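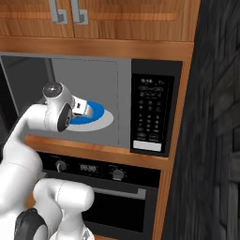 Kitchen model, simulated: arm at the microwave, gripper over the blue plate.

March, 4 p.m. The equipment budget for the Skarville kitchen was reviewed this afternoon. Rellance has quoted 3000 pounds for the loan of one arm over the summer term. Arker asks 2000 pounds for a similar term, but its offer leaves out the gripper and delivery from Mudgway. A set of finger pads would have to be bought separately, and no price has yet been received.

The reach into the microwave is to be settled in simulation before any order is placed. The mounting height remains open, as does the question of whether the wall oven should be included in the first stage.

Cover for repairs is to be costed at 5 per cent. Both firms will be asked to confirm their terms in writing by the end of April.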